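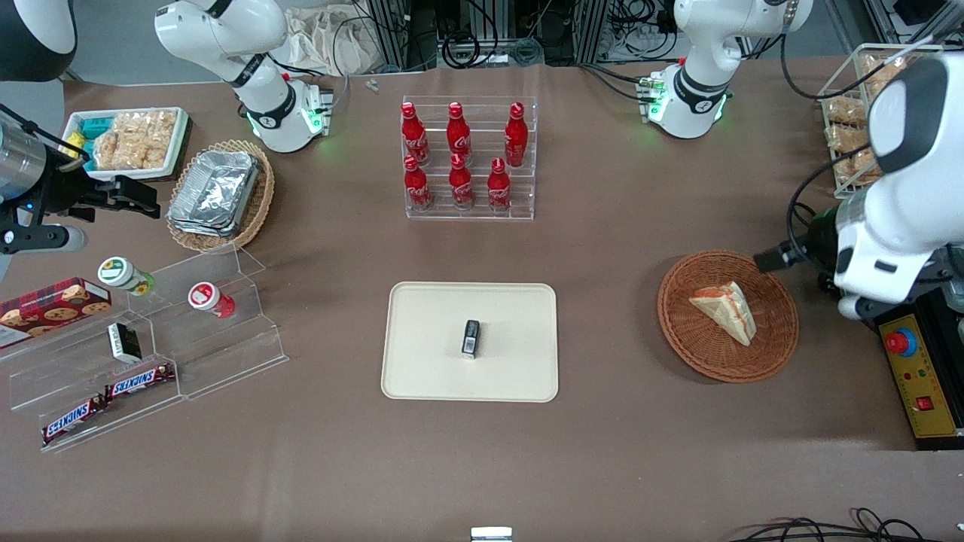 Zweiarmig am Verkaufstisch: ein Werkstattprojekt im Gespräch

1/10/26

Seit Februar baut der Betreiber der Gemeinschaftswerkstatt Tunside an einem Aufbau, der Waren von einem kleinen Ladentisch greifen und auf ein Tablett legen soll. Intern heißt das Projekt Brollidby. Ausgegeben hat er bisher 940 Euro für Tisch, Verkabelung und Ware, die Arme sind geliehen.

Warum zwei Arme? »Reichweite«, sagt er. »Ein Arm kommt nicht sauber an beide Tischseiten. Links stehen die Riegel, rechts liegt das Sandwich im Korb, das Tablett ist der gemeinsame Bereich.« Dort gilt eine Sperre: Nur ein Greifer darf hinein, der andere wartet.

Am meisten Arbeit macht die Verpackung. »Klarsichtfolie spiegelt, die Tiefenmessung hat dann Löcher. Beim Acrylständer ist es dasselbe.« Die Flaschen im Gestell seien einfacher - feste Form, bekannter Abstand. Die Schokoriegel auf den schrägen Böden verrutschen beim Zugreifen, deshalb schließen die Finger inzwischen in 7 Stufen.

Die Steuerung, von ihm Lema genannt, läuft mit 60 Hz. Der Not-Halt am Tisch ist davon getrennt verdrahtet. »Das gehört nicht in die Software.«

Nach 3.000 Greifversuchen will er die Fehlerliste auswerten. Offen ist noch die Kabelführung. »Die Leitungen liegen lose, das muss in einen Kanal - vorher kommt kein weiterer Sensor dazu.«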